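4.3 Setting up the pick and place cell in the simulator

Do this before anything goes on the real arm. Takes a coffee, maybe two. Cell file is the November one, Herken layout. Older ones have the fixture in the wrong spot, don't use them.

1. Load the cell. Wait for it to settle, then home the arm.
2. Check the pedestal. Arm foot flat on the green block. If it floats or sinks, reload, dont nudge it by hand.
3. Open the gripper. Blue fingers, tips clear of each other.
4. Jog to the stepped gray part between the uprights. Come straight down. Slow.
5. Close on the narrow top only.
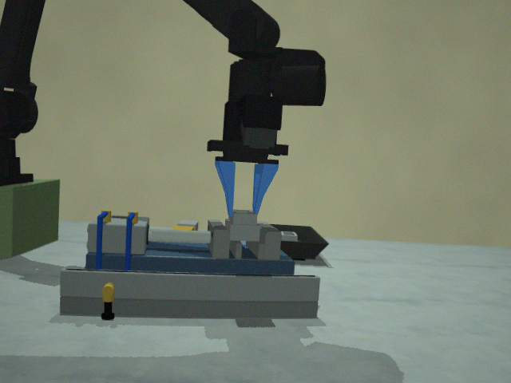 6. Lift straight up until the wide part of the block is clear of the brackets. No sideways moves before that.

CAUTION: contact force limit stays at 7. Higher and the fingers push into the part and the solver blows up. Ask Renzo Parisi before changing it.

7. Save the lift point as P3. Overwrite the old one, yes.
8. Swing right, toward the dark tray. Keep it slow, speed cap 148 in the Flinetti panel.
9. Stop short, look at the fingers. Both still on the block? Go on. If not, back to step 4.

NOTE: tray position drifts after a reset. Known bug. Re-read it every time, takes a second.
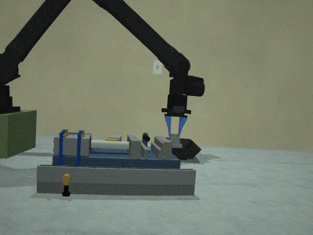
Irnis Automation / Cell Support Team

10. Lower over the tray, open, back out the way you came.
11. Run the whole thing on a loop, 3000 steps per pass. If it times out go to 4000, no more than that.
12. Export the log. Name it with the cell and your initials.

If the arm hits the uprights on the way up: P3 is too low. Redo 6 and 7, then re-run form step 8.

Joint limits are in 4.4.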